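Progress note, June – Lelbridge breakfast and pantry program

Mei – quick one before the site visit, sorry it's rough. Numbers first, then the stuff you asked about, then money.

**Where we are**

Breakfasts running at both sites. 71 families signed up, which is past what we said we'd reach by summer. Turnout best before 8 a.m., thin after. Ternov Street site is the busier one by a long way. Trorniteo Hall slower, partly the bus change, partly we were late getting the flyers out (my fault, they sat in the trunk of my car).

1783 breakfasts served since the grant started. That count is from the sign-in sheets, so it misses anybody who walks past the clipboard. Carys is going back through the early sheets becuase two pages were filled in twice. If the total changes I'll send a corrected one.

**Food supply**

Dairy is fine. Bread is fine, day-old from Popescu, picked up at 6 a.m. Fruit is patchy. We had a run of bananas that came in too green and then all went at once, ended up giving them away at the door.

Eggs were the big question in your last letter. We switched from the wholesaler to buying direct from two farms out past the county line. Price is a bit higher per dozen but breakage is way down and we don't have to take a full pallet. Families were asking for eggs to take home more than anything else on the pantry list, more than coffee even. So we moved some of the cereal budget over. Cereal still piles up. Nobody at the Ternov Street site has asked for the bran kind, ever.
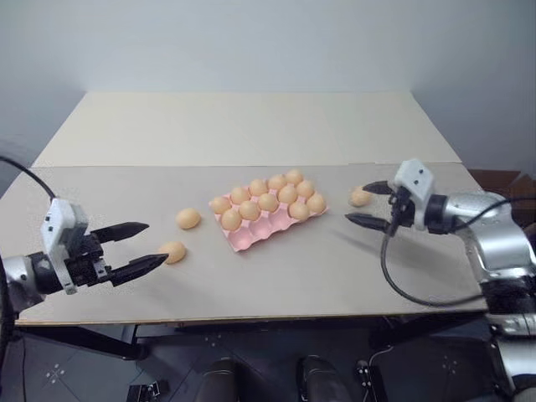
Vesela Tomić wrote back on the draft that the switch makes sense to her but she'd want a second delivery each week before we promise a dozen to every household, and that right now we're one bad delivery away from handing out half portions. Fair. I've asked both farms. One said yes starting next month, the other wants to see a bigger standing order first. Will know more by the time you visit.

**Cold storage**

Second fridge is in and running at Trorniteo Hall. Took three tries to get an electrician out. The outlet had to be moved to its own circuit and that wasn't in the original quote – $200 over on that line. We covered it from the printing line, which had slack. Receipt attached with the rest.

Old fridge still works but the door seal is going. Not asking for money for it, just flagging. Jalen thinks he can get a seal from the supplier direct. Waiting on the part number.

**People**

5 regular helpers on the breakfast shift now, up from three. Food handling course done for all except the newest, who is booked in. Fatos Mujić has taken over the morning pickup and it's been a lot calmer since. We still need someone for the late shift at Trorniteo Hall. Put a notice up at the library, got one call, wrong hours.

**Behind schedule**

- Cooking sessions. Promised spring, now looking like fall. Kitchen inspection was pushed back twice and we can't use the stove with a group until it's done.
- Parent survey. Printed, not handed out. Translation of page two came back with the questions in a diffrent order so we're redoing it.
- Delivery to homebound families – talked about, no real progress. Needs a driver and insurance. I'd rather drop it from this year's plan than keep listing it.

**Money**

Spending is on track overall. Food line a little high because of the egg change, supplies line low. Printing nearly used up after the electrician. No request to move anything between lines yet, but if the second farm comes through we may need to shift some from supplies to food. Would you want that as a formal letter or is email ok?

Next report will have the survey in it. Call if anything here doesn't add up, I'm at the Ternov Street site most mornings until 10.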